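The Lock Problem

Opening a padlock takes a person a few seconds and almost no thought. Teaching two robot arms to do it has kept the Zendis group at Shimada busy since May, and it's a thrill to follow.

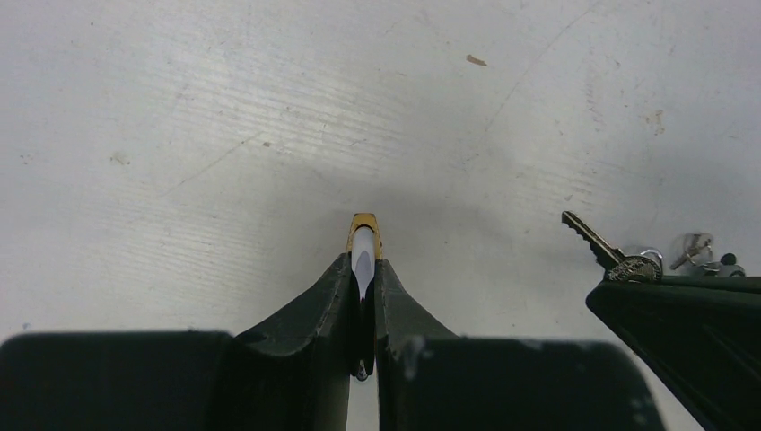 The method starts with people. An operator steers both arms through the whole job, the run is recorded, and a network learns to copy the moves from the camera views. Small parts make that hard. A toothed key resting up against one gripper covers very little of a wrist view, yet the network has to work out which way the blade points before it can plan anything else.
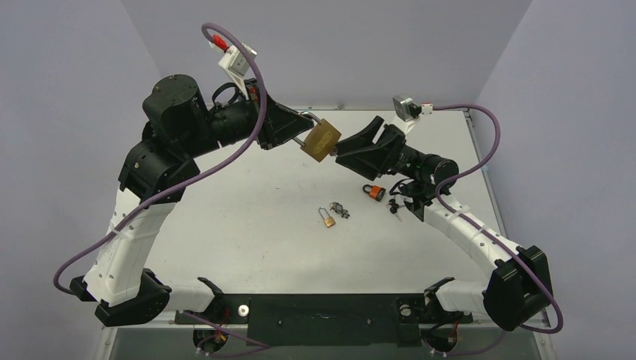

So the group tried splitting the training. One network learns to hold and turn, a second learns only the last inch of travel, and the two trade control as they go. After 673 recorded runs, the pair managed 112 clean insertions in a row. I had to read that line twice! 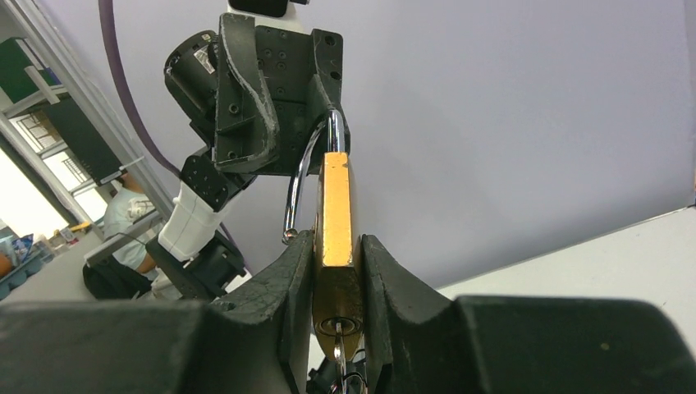
A reader in Drokumia wrote to ask whether any of this would survive a rusty lock, and Zastden, which is trying the same split on cable plugs, wants to know too. Rust is next on the group's list.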